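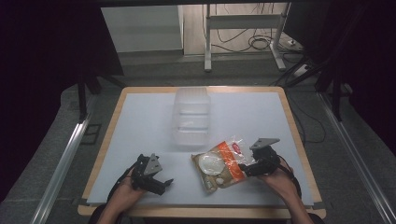
My grandmother's life story had her brothers in the wrong order for sixty years, a reader wrote to us in March, and now my cousins have stopped arguing about it. We read that letter aloud at the office, and then read it aloud again, so it seemed only right to put it at the front of this report on the Plemitz Life Stories project.

With your support we have now typed up and checked 138 obituaries and family-written life sketches from the old Plemitz paper and from the Lo Presti funeral home ledgers. Checking is slow work (slower than we told you it would be, I'm afraid), mostly on account of the married names, and of the farm families who used the same four first names over and over. Wherever the paper and the ledger disagree on a birth year we print both and say so.

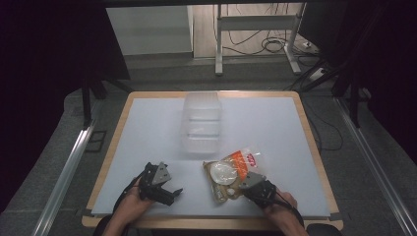
Clear container with its open top facing up, wrapped snack package at the lower right.

The ledgers from Tirka have been harder. Three of them are written in a hand we can only read in good daylight, and we have set aside five entries until a descendant can help us with the village names. We have also had a lovely stack of new sketches from living relatives, some a page long and one that goes on for quite a while about a mule, and we plan to keep every word of it.
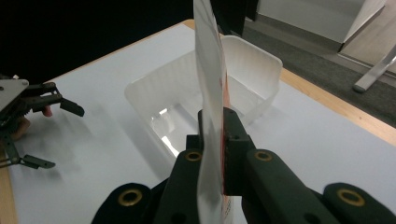

Thin translucent sheet, upright, with red printing along one edge.

On money, we have $500 left in the printing line. We would like your permission to move it to postage, as so many of the older families in Plevon prefer to get their proofs by mail and send them back marked up in pencil. The name index is still to come, and you will have it with our next report.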